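Can Machines Do the Chores Yet?

The short answer is no, with exceptions. The longer answer depends on what is meant by a chore, and most published claims leave that open. A chore as a householder understands it starts with a vague request, runs through a series of small physical steps, and ends with the room in an acceptable state. A chore as a demonstration understands it is usually one of those steps, performed on known objects in known positions. The two get the same name in a press release, and the difference between them is where nearly all the remaining engineering sits.

Consider opening a drawer. The handle may be a bar, a knob, a recessed lip or nothing at all. The runners may be ball-bearing, friction or worn out. The required pull changes along the travel, and a light cabinet on short legs will slide before a stiff drawer does. A person resolves all of this in under a second with a hand that is compliant, covered in sensors and attached to a body that shifts its weight without being asked. A two-jaw gripper on a position-controlled arm has to be given, or has to learn, a substitute for each of these abilities. Some substitutes are good. Force limits at the wrist do much of the work, and soft pads on the jaws do more than their price suggests.

Sterham, the contract kitchen-fitter whose test unit I visited in August, ran a drawer and door trial over several weeks. The arm was a standard six-axis model on a wheeled base. Over 1059 attempts on cabinets it had been trained on, the success rate was high enough that the fitters stopped watching. When the same arm was moved to 24 cabinets it had not met before, it opened 23 of them at least once. That figure was the one quoted to visitors. The more useful figure was how often it opened them on the first try, with nobody standing by to clear a jam, and that was well under half. A drawer that opens on the third attempt is acceptable in a laboratory. In a kitchen at 7 a.m. it is a broken appliance.

The current approach to closing this gap is to collect more examples of people doing the work. Arms are slow and expensive teachers. Having a person carry the gripper through the task by hand is quicker, and it puts the same jaws in contact with the same handles that the machine will later face. The operator's eyes and judgment do the planning, the recorded motion and the view from the tool go into training, and the arm is brought in at the end. It also takes the work out of the lab and into ordinary rooms.

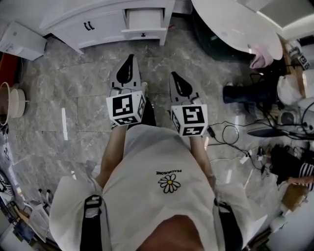 Coverage is the argument in favor. A fixed cell with one cabinet in it teaches one cabinet. Floors that reflect the ceiling lights, cables lying across the route, a table at the wrong height and things left lying near it are all ordinary conditions in a home, and a system trained without them will meet them for the first time in front of a customer. I find this argument convincing as far as it goes.

It does not go all the way, for two reasons. The first is that a person holding a gripper still moves like a person. We lean, step back, turn the shoulder and reach around a table leg without registering that we have done it. A wheeled base with an arm bolted to it cannot copy half of those motions, and some of the recorded paths are simply out of its reach. Walow, a small integrator that has been fairly open about its results, reported discarding a large part of a set of 2817 recordings on exactly these grounds. The motions were fine for a human torso and impossible for the machine.

The second reason is that demonstrations contain mostly success. An operator who feels a drawer stick will ease it back and pull again at a slightly different angle, and the record shows a clean opening with a small wobble in it. The reason for the wobble was felt in the palm and was never recorded. Force sensing in the hand-held tool would help. It adds weight and cost, and makes the tool more tiring to use, so it tends to be left out of the first version and then out of the second.

Shop floors are a different case and should be argued separately. There the surroundings can be adjusted to suit the machine. Bins can be placed on a fixed pitch, parts can be presented one way up, and a stoppage is a line item that somebody is paid to deal with. Vuorinen's packing benches are a fair illustration. The arms there load small molded parts into trays through a full shift, and they are worth their floor space. They are also fenced, lit evenly, and fed by a chute that was redesigned twice before the arms could use it. The chute deserves a good share of the credit. No household is going to redesign its chutes.

This is why I distrust forecasts that run a straight line from the factory to the kitchen. The factory result was bought partly with changes to the factory. Dishwashers and washing machines took a similar route in the home: the machine handles a closed box with controlled contents, and the person handles the loading. That division of labor has lasted for decades. Loading is the hard part, and it is still ours.

There are partial products I would buy now. The Lidia, a counter-mounted arm that I had on loan for a month, moves dry items between a rack and one shelf. It is slow, it needs its shelf kept clear, and it refuses anything with a narrow stem. Within those limits it worked on most evenings. Its manual states the limits on page one, in plain type, and I would like to see that practice spread – a list of what a machine will not do tells a buyer more than a minute of edited video.

What I would ask of anyone claiming a general household machine is a short set of numbers, measured in homes the developers have not visited beforehand. First-attempt success for each task. Minutes of human help per hour of operation, with remote help counted as help. Breakages, itemized. Time taken, set against an average adult doing the same job without hurrying. None of these are hard to collect, and the teams that are close to a working product presumably have them already.

Until they are published, the sensible planning assumption is that single steps are solved in familiar rooms, sequences of steps are solved in arranged rooms, and whole chores in strange rooms are still done by people.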